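Chapter 3
Closing the Hand: Grasp Control and When to Stop Squeezing

If you worked through the last chapter, you now have a planner that can bring a wrist to the right place without knocking over everything on the way. Well done – that is a good chunk of the job, and plenty of people stop there and wonder why their robot still can't pick anything up. The trouble starts in the last inch, when the fingers have to decide for themselves how far to close and how hard to push.

My own education in this came from Orest Romaniuk, with whom I shared a bench one June when we were both new to Plikeo. We had 3,652 lines of hand controller between us, most of them mine, and I was terribly proud of them. Every finger went to its commanded angle and stayed there. Orest read the whole thing over a Sunday, came back, and asked me which line knew that there was something in the hand. I went looking for it, and I'm sorry to say I looked for quite a while.

So we will begin with that line. In Section 2 of this chapter you will write a small state machine with three states (approach, contact and hold) and give each finger its own copy, so that one finger can stop while its neighbors keep moving. After that we will tie the copies together, so the thumb and the upper fingers share the load and don't shove the object sideways. You will need the joint current readings from your logging tool, so please check now that they are being saved with time stamps!

As you read, keep a simple object in mind, something upright with smooth sides. A can does very nicely.

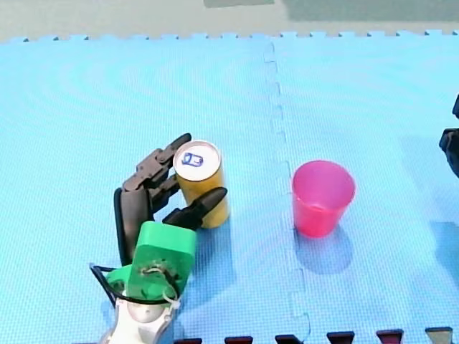

Figure 3.1. Upper fingers and thumb on either side of a yellow can, with a pink cup farther along the mat.

Think about what the controller has to know at a moment like this one. The planner has handed over a wrist pose, and perception has supplied a guess at the can's width, and both may be a little wrong. Before you turn to Section 1, jot down which finger you would expect to report contact first, and what you would want the others to do about it.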